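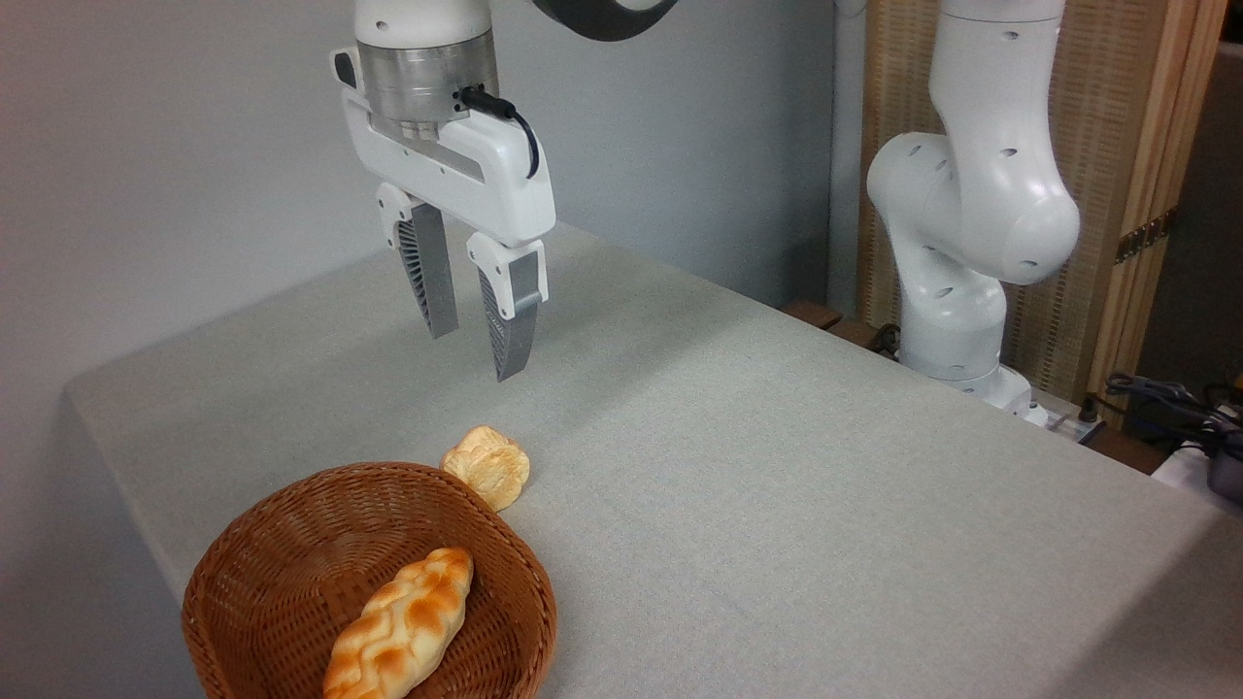 Assunta Russo wrote in to ask whether a statement a politician has deleted can still be cited, and how to record one before it goes. It can be, provided the record was made properly.

Archiving an official's post

1. Open the post on its own page, not in the feed. Copy the full address into your log.

2. Save the page with Tasex. Set capture width to 300 characters per line so that long replies do not wrap into the post text.

3. Submit the same address to a second archive. Pistis accepts posts without an account – the queue can be slow after a debate.

4. Log the account name, the time shown on the post and your time zone. Campaign and office accounts are separate sources. A senator may run both, and the wording often differs.

5. Return after 2 hours and again after 3 days. Save a new copy each time, even if the text looks the same. Edits to a post may leave only a small label.

Citing a deleted post

Give the speaker, the account, the time of posting and both archive links. Write "since deleted" only if you have loaded the original address yourself and got an error. A locked or suspended account is a different case – note it as "unavailable."

Logs kept in the old Caltwood format must be converted before September. Use the Export menu, then Plain Table.

Last updated August 29, 2021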